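Drendora Shared Office -- Desks and Drinks FAQ
Last updated 21 July 2024

Can I have a drink at the desk?
Yes, as long as it has a lid or a screw cap. Bottled tea and soft drinks are fine. Open cups and soup stay in the kitchen. If you are using one of the white desks, keep your bottle well in from the rounded corners, where sleeves and bags tend to catch things.
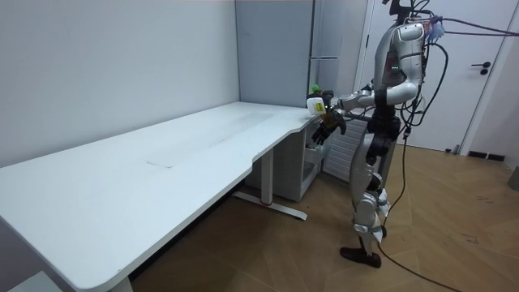

Laptops and paperwork should go on the other section of the desk from your drink. We ask for at least 20 inches between a bottle and any keyboard. Caps go back on between sips.

How do I clean the white tops?
Warm water, a drop of dish soap and a soft cloth. Dry the surface afterward. Most gray scuffs come off this way. For the ones that don't, use the Caditz cream cleaner from the supply shelf and rinse it off well. Do not use scouring pads -- they dull the finish and we can't fix that.

What about tea rings?
Wipe them up the same day if you can. Old ones need a damp cloth left on them for seven minutes, then a normal wipe. Check the bottom of your bottle before you set it back down.

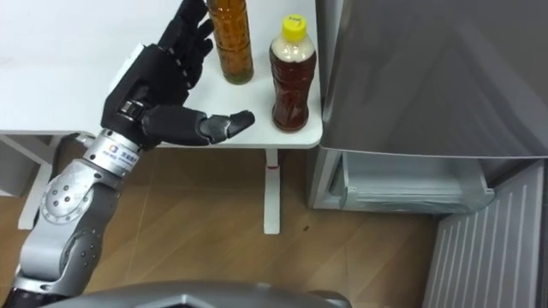
Fruit drinks with pulp or sediment leave a stickier mark than tea, so use soap on those from the start. If you like to shake them, tighten the cap first and do it over the sink.

What size bottles can I bring?
Anything up to 1000 ml. The small fridge from Plorico has door racks that fit 400 ml bottles and not much taller. Bigger ones lie flat on the bottom shelf. Put your name on the cap or the label.

I left a bottle behind. Where is it?
Unopened bottles go on the Takács shelf by the kitchen door until the end of July. Opened ones are emptied and recycled at closing.

Can I push a bottle to the back of the desk to save room?
Yes, if it stands upright and you can reach it without leaning over your work.
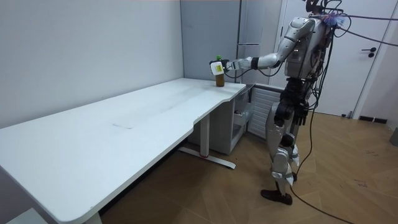
Who do I tell about a spill or a damaged top?
Hongjun Jiang at the front desk. Please report it even if you have already cleaned it up. There is no charge for ordinary stains.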